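4.2 The open afternoon at Berndale

I want to spend some time on the open afternoon, because it changed how we ran the rest of the study more than any of the bench work did. We held it in January, in the long room at Berndale, and left the door open from lunch until the kids' buses came. Over 20 people wandered through (a few of them twice!), and I had a notebook in my back pocket the whole time, so most of what follows comes straight out of that.

Thaís Siqueira ran the arm and I did the talking. We had agreed beforehand on a script of 12 minutes per group – a short hello, one tidy-up run on the tray, then questions – and we dropped it with the very first group. Visitors didn't want to hear about the Dantas planner. They wanted to know what the arm was going to go for next, and they started guessing out loud before I'd finished my hello. So we let them guess. From the second group on, Thaís held the start of each run until everybody had called out an object, and I wrote the calls down.

Most of the calls went to whatever had the brightest color or sat farthest from everything else. The planner doesn't care about color at all, and it only cares a little about spacing; it ranks by how short the reach is and how sure it is of the grasp (Section 3.1). When the arm went somewhere else, people laughed and then wanted a reason, and I have to say my reasons were not great. "It's closer" satisfied the younger visitors. Their parents kept asking closer to what, and that is a fair thing to ask, because the hand starts from a different place depending on where the last run ended.

What helped most was turning the spare monitor around so the group could watch the wrist view (Figure 5). I'd resisted that in planning, since the picture smears whenever the hand moves and I figured it would make us look sloppy. I was wrong. People found the smear easy to read, and once they could see how near the fingers were to one thing or another, the guessing got noticeably better and the questions got more specific. One man from the Ukulmont side stayed for 16 minutes just asking about the approach angle.

Lucero Apaza, who had built the visitor questionnaire, rewrote two of its items that same evening. The old version asked whether the robot "seemed smart," and nearly everyone had stalled on it. The new wording asks whether you could tell what it would do next, and that is the version we took to Clester and the one reported in Section 5.

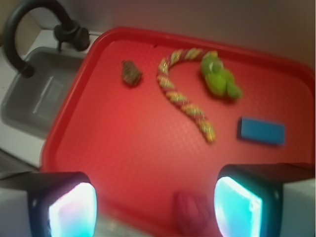
Figure 5. Wrist view during a tidy-up run, with the tray beside the toy sink.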